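Running a Small Cleaning Route in Salgado
12/05/2026

Akosua Baidoo has cleaned houses and small offices in Salgado for 21 years. Her company, Braden Home Care, now looks after 36 regular clients, and she still takes a route herself two mornings a week.

She started with one client, a dentist's office. "I charged too little and stayed too long," she says. "It took me until January of the second year to raise the price, and they said yes right away."

Most new clients ask about the kitchen first. Baidoo would like them to ask about water. The supply in Salgado is hard, and scale builds up on faucets and shower doors. "People scrub it dry and scratch the finish. Put vinegar on a cloth, leave it there, go do something else — then wipe."

She is careful about stone counters, where vinegar does damage, and uses plain dish soap on them.

Bathrooms get the most time on her schedule. She works from the top down and leaves the floor for last. New hires follow her on 300 minutes of visits before they go out alone.

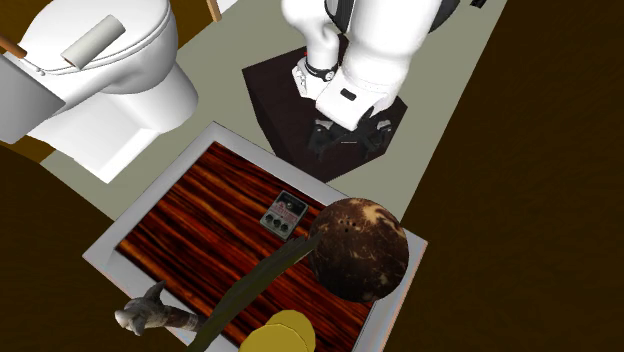 A toilet with the lid down.

Asked about prices, Baidoo says a first visit costs $100 and that she doesn't plan to change it this year. "The regular visits are what pay the wages. I would like four more of those, close to Culo Street if possible."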